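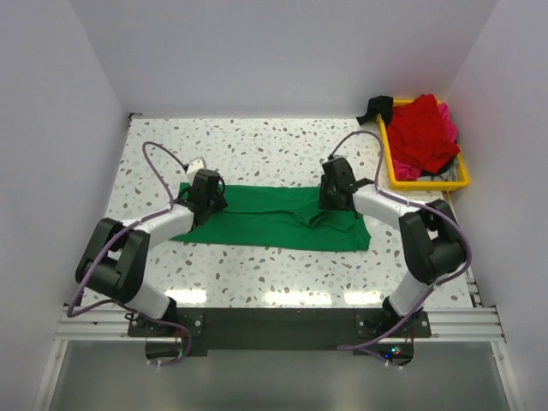
Shirt folding policy got worse when I added more demos??

Hi all, long time reader, first question. I'm trying to get a two-arm setup to fold T-shirts from teleoperated demos, and I've hit something I can't explain.

My first training set was 14 hours of demos, all recorded by me in July. The policy was OK. It would grab the two upper corners, bring the shirt over on itself, and then do the second fold in a sort of sleepy way, but it got there more often than it didn't. Then my labmate and I recorded a bunch more so we're now at 1,693 episodes total, and I retrained from scratch with the same settings. And it's worse! The arms go to the corners fine, the grippers come down on the cloth, and then they just sit there. Sometimes one arm starts to lift and the other stays put, so the shirt gets dragged sideways. Sometimes they both twitch for a while until I give up and hit stop.

Same cameras, same table, same shirts. Training loss looks lovely. I always thought more data was the safe choice – is there a known result on this? I'm using the Lurora training code with action chunks, if that matters.

2 answers

First answer (accepted)

Oh I know this one, I lost most of July to it! My bet is on the pauses, and on there being two of you.

When I teleoperate a fold, I press the gripper down on a corner, stop, look at the other arm, wiggle it a bit, and only then close and lift. In the recording that's a long stretch where the camera view barely changes and the action is "stay where you are". The policy sees a shirt with two grippers on it and learns, quite correctly, that the most common thing to do is nothing. If your labmate is a more careful driver than you (mine is), you just added a whole lot of nothing to the training set.

What I did, in order:

I went through the joint recordings and cut out any stretch where neither arm moved for longer than half a second. Be careful around the gripper closing, because the arm joints are still there but the fingers aren't. I cut those by mistake on my first try and got a policy that lifted with open fingers, very graceful, no shirt.

Then I trained on each person's episodes separately and compared. My labmate folds left side first and I lift both corners together. Put those in one pile with no label and you get exactly your one-arm-up, one-arm-down thing. We picked one way, wrote it down on a sheet, and re-recorded the odd ones.

I ended up throwing away a big chunk of the data and the smaller set beat the full one easily. I'd test it with the same starting layouts each time, by the way. I use 5 fixed ways of laying the shirt down, including one with a crease left in it on purpose, and run every checkpoint on all of them. Before that I was fooling myself, I laid the shirt out nicer on days when I wanted it to work.

Also, loss tells you very little here. A policy that freezes can have a great loss.

Triin Dambrauskienė

Second answer

Could be your chunk length. I run Clornora on a Gotano controller and short chunks made mine freeze all the time, longer ones carried it through the pause. Try doubling it. Also check your camera sync, mine was off by 2 frames once and everything looked drunk.

Comments

Asker: Update, 2026-08-15. You were right about the pauses, the labmate's episodes are full of them (sorry, labmate). After trimming, the freezing is mostly gone. The sideways drag still happens, so next up is sorting the episodes by who lifts what first. I tried longer chunks too and it did get unstuck, but then it misses the corner and keeps right on folding air.

Triin Dambrauskienė: Yep, that's the trade. Long chunks can't react to a missed grab. I'd fix the data and put the chunk length back where you had it. And keep the raw recordings somewhere, you'll want to trim them differently later.

Asker: Too late for one folder, but I've got the rest.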